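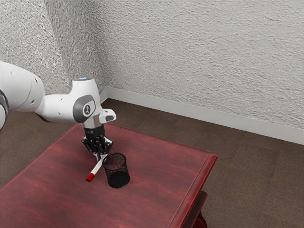 Figure 2. Rendered view over a dark red wooden table. Source: Plakik image set.

July 18, 2019
By the Sornness Reading Group

3.2 What people did with the captions

I went into this part of the study thinking font size would matter most, and I was wrong. We showed 503 readers a set of short articles on our Erard test pages and asked them to read however they liked. Each article had one picture, with a caption under it or off to the side. In total we logged 2636 page views.

Captions set right under the picture got read a lot more often than the ones in the margin -- even by folks who told us later that they never look at captions. I loved that! Moving from small type to slightly bigger type did almost nothing (we tried it twice, once in April and again with the Carnegie layout, and got the same flat line both times).

Length was messier. Captions under 23 words were mostly read to the end. Past that, readers started jumping back to the main text, and some 10 percent of them lost their place and began the paragraph over. I'd like to say why, but our logs only record scrolling and clicks, so I can't tell a confused reader from a bored one.

I dropped the phone sessions from this section -- the margin captions collapse on a small screen, and the comparison stops making sense. They get their own table in Section 4.

We use cookies to remember your settings. Accept | Manage choices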